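Cuisine simulée, consignes réelles

Chez Hornik, à Rultmont, un bras robotisé n'approche jamais d'une vraie cuisinière avant d'avoir passé 50 essais d'affilée sans écart en simulation. La règle date d'octobre. Elle figure dans un guide interne de 12 pages, rédigé avec le bureau d'études Antoniadis.

Le texte traite surtout des distances. Près des boutons de commande, la vitesse est réduite. Sous un appareil suspendu, le poignet doit s'arrêter avant tout contact, puis attendre une confirmation. Le plan de travail garde quelques objets ordinaires, car une cuisine vide n'apprend pas grand-chose sur les collisions. 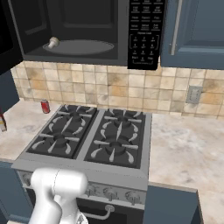
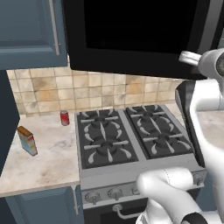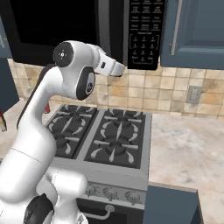

Cuisine simulée : le bras blanc, la cuisinière à gaz et le micro-ondes noir monté au-dessus.

Chaque essai est archivé avec la version du logiciel, la position de départ et la cause de l'arrêt. Le registre, baptisé Coneck, compte déjà 3,170 entrées. Un essai sans cause d'arrêt notée est compté comme un échec.

Restent neuf points en discussion, dont l'ouverture des portes. Une porte laissée ouverte modifie l'espace libre autour du bras, et le guide demande pour l'instant de recalculer toute la trajectoire. Les équipes trouvent la mesure lourde. Elle sera maintenue jusqu'à la prochaine révision.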